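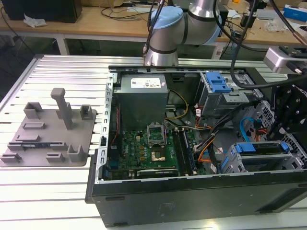

What our flood deductible looks like in practice

We have lived in Rastport for 5 years, on the low side of the creek, and in March we had our first claim. I said I would write it up once the check cleared. It cleared, so this is what I know.

The rain started in the afternoon and by 9 p.m. the storm drain at the end of our street had stopped taking any water. Ours came in two ways: through the basement window well and up through the floor drain. I had always thought of a flooded basement as one event. The insurance company thinks of it as two, and they are covered by different parts of the policy.

Water that backs up through a drain falls under an endorsement we pay extra for. Water that runs across the ground and in through a window is surface water, and our regular homeowners policy leaves that out completely. For that you need a separate flood policy. We have one through Byun, bought when we closed on the house because the lender wanted it. Our neighbors across the street are a few feet higher, were never asked to buy one, and got almost as much water as we did.

The adjuster came two days later. She spent most of her time on one question, which was how much of the damage came from the drain and how much from the window. We had a few phone pictures from that night with the water coming over the sill, and those turned out to matter more than anything else I gave her. I wish I had taken more. I took them to send to my sister.

The flood policy has a $2000 deductible. The drain endorsement has its own, $500. Because the damage was split between the two, we paid both. I had read the declarations page before and had not understood that this could happen in a single night.

What was paid: drywall, insulation, the water heater, and the cost of drying the place out. What was not paid: the carpet, the shelving, and most of what was on the shelves. Contents in a basement are very limited under the flood policy. It says so in plain words on page 2, and I had skipped over it.

The renewal notice came last week. The premium is going up to $1195 for the year. The letter says this reflects updated rainfall and elevation data for our area and has nothing to do with our claim. I called to ask, and the person on the phone read me the same sentence. Two other people on our block who did not file anything got increases too, so I believe it.

I got a quote from Stulter, which was lower, but it came with a higher deductible and would not cover the water heater at all. Ukside does not write policies on our side of the creek anymore. They stopped last fall. So we are staying where we are for now.

Changes we have made since: a cover on the window well, a backflow valve on the floor drain, and nothing stored on the floor. The valve was the expensive part. Byun does not give a discount for it. The drain endorsement does, a small one, once you send in the plumber's invoice.

The city is holding a meeting on the storm drains next month at the library, 7 p.m. I plan to go and will post whatever they say about our street.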